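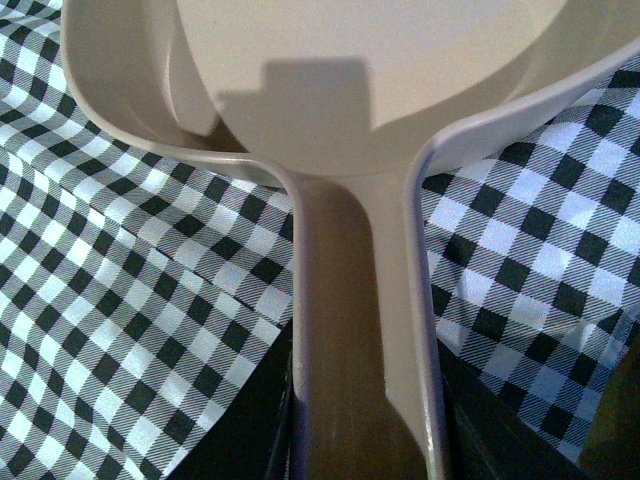

Faut-il vraiment vider sa table de chevet ?

Lejla Atanasov range chez les autres depuis un déménagement raté, le sien, qui lui avait coûté tout un mois de juin et la moitié de sa vaisselle. Elle a baptisé sa méthode Flallby, elle l'enseigne par petits groupes et elle la vend 95 euros la séance. À ce prix-là, j'attendais au moins une théorie. Elle m'a parlé d'une poêle en plastique.

« Les gens me demandent toujours où ranger les objets, commence-t-elle. Moi, je leur demande où ils les posent. » Selon elle, une maison compte deux plans : celui des placards, que l'on a décidé, et celui des surfaces, que l'on subit. Une poêle quitte la cuisine, une balayette quitte son crochet, et les deux finissent sur le premier meuble venu, à hauteur de main. Je lui fais remarquer que ma grand-mère aurait dit la même chose en quatre mots, et gratuitement. Elle hausse les épaules. « Votre grand-mère n'avait pas 41 ustensiles en plastique. »

Le chiffre vient d'un inventaire qu'elle a mené chez un couple de Drustex, petite commune où elle travaille beaucoup. Un seul inventaire, donc, et un seul couple. Elle l'admet sans se fâcher, mais elle le cite quand même dans chacune de ses séances, et je n'ai pas réussi à savoir ce que le couple en avait fait ensuite.

La table de chevet est son meuble préféré. C'est un choix curieux pour quelqu'un qui parle surtout de cuisine. Elle y voit un « meuble de passage » : un dessus trop petit pour qu'on s'en méfie, deux tiroirs qu'on ouvre rarement en entier. On y laisse un plat rose et une petite brosse à côté, le temps de faire autre chose. « Dans la chambre, on ne se sent pas jugé. Personne n'y entre. Alors c'est là que le désordre s'installe en premier, pas dans le salon. »

Sa règle tient en une ligne : pas plus de 2 objets sur le dessus, et aucun qui vienne d'une autre pièce. Je veux bien. Mais un plat et une brosse, cela fait deux objets, et tous deux viennent d'ailleurs. La première moitié de la règle est respectée, la seconde ne l'est pas. Que fait-on ?

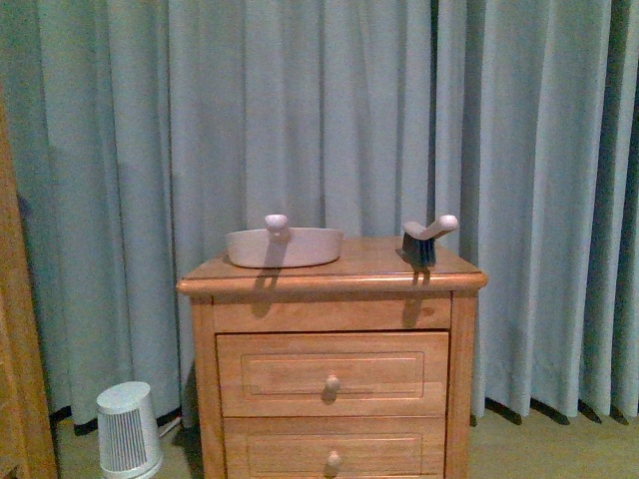
« On rapporte le plat à la cuisine, répond-elle, et on garde la brosse si elle sert à la poussière du meuble. » Voilà donc une exception, dès le premier cas. J'en ai compté plusieurs autres au cours de l'entretien : les lunettes, les médicaments, les livres empruntés, le verre d'eau quand il fait chaud. À la fin, la règle ressemblait beaucoup à ce que chacun fait déjà.

Elle est plus convaincante quand elle parle du bois. Les vernis clairs, couleur miel, pardonnent peu, dit-elle, et ce qu'on y traîne laisse des marques qu'on ne voit qu'à la lumière rasante. Elle conseille de soulever les objets, même légers, et de passer la brosse dans le sens du fil avant le chiffon. Les angles arrondis se nettoient vite ; les rainures, non. « Un pinceau sec, c'est tout. Pas de produit. » Elle déteste en particulier les lingettes Merkell, dont une cliente lui avait offert un carton entier et qui, à l'entendre, laissent un film gras. Je n'ai pas vérifié.

Reste la question du temps. Sa brochure promet un tour complet de la chambre en environ 20 minutes. J'ai essayé chez moi, à sept heures du soir, sans téléphone et sans me presser. Il m'a fallu presque le double, et je n'avais pas touché aux tiroirs. « Vous avez réfléchi, m'a-t-elle dit. Il ne faut pas réfléchir, il faut transporter. » Je continue de penser que décider où va une chose prend plus de temps que l'y porter, et qu'aucune méthode n'y change grand-chose. 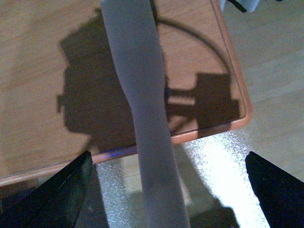 Maddocks, qui a suivi deux séances, trouve que je chipote : les durées lui importent peu, et depuis le printemps son chevet est resté dégagé, sauf pendant une semaine de grippe. Il reconnaît seulement que la commode, de l'autre côté du lit, s'est bien remplie entre-temps.

Lejla Atanasov n'a pas eu l'air surprise quand je lui ai rapporté l'histoire de la commode. Elle propose justement une séance sur les commodes, au même tarif. Je lui ai demandé si elle vidait sa propre table de chevet tous les soirs. « Presque », a-t-elle répondu, puis elle a voulu savoir si j'avais rapporté la poêle à la cuisine.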